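Workshop Tips: Working Alongside the Sorting Arms
Pondthorpe Workshop Services – Staff Information Pages
Revised Saturday, June 9, 2018

The following advice is issued to all bench staff at the Pondthorpe and Grendholm workshops. It replaces the sheet handed out when the first arms were installed. Questions should be directed to Pendo Tanui, Workshop Practice.

Changes to the bench role
Staff who formerly sorted small parts by hand are now responsible for preparing bins, checking finished lots and clearing stoppages. Pay grades are unaffected. Each bench position is to be relieved every 2 hours, as before, and the person leaving must tell the person arriving of any stoppage still open.

Preparing bins
Use clear bins wherever stock allows. Contents can be checked through the wall, and there is no need to reach over the rim while an arm is working. Wash them in warm water with a little dish soap and dry them with a soft cloth. Scouring pads leave a haze that does not come out.

Do not mix long parts with small loose ones. Long parts should be laid flat along the floor of the bin. Small hardware may be tipped in, but never above half depth.

Leave a finger's width between neighboring bins so that either can be lifted without dragging the other. Colored bins are kept for stock waiting at the side of the bench and should be returned to their rack at the end of the shift.

Care of the tabletop
Wipe the surface at the start and end of each shift. Hairs, threads and metal dust collect quickly on a smooth top and find their way into the bins. A damp microfiber cloth is enough. For oil, add one capful of Lokeo cleaner to 4 cups of water and rinse afterward. Fine scratches may be left alone; deeper ones should be reported.
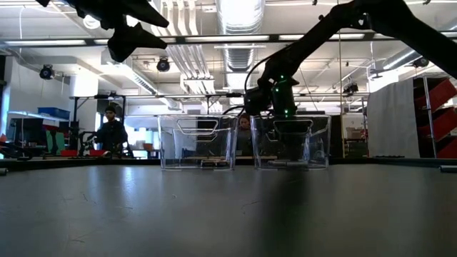

Hands, sleeves and cables
Button cuffs and remove lanyards before approaching the bench. No one is to place a hand in a bin until the arm has been paused at the controls and has come to rest. Cables must hang free of the bin rims – a snagged cable is the most common cause of a stoppage at Grendholm.

Checking lots
A lot is 269 pieces. Weigh the full bin, subtract the weight marked on its base, and enter the result on the Kashindye sheet. Lots that fall short are recounted by hand by the person on shift and are not sent back through the arm.

Training
Refresher sessions resume in October. Staff moving from hand sorting to bench duty must attend before working a shift alone. Bring safety glasses and closed shoes.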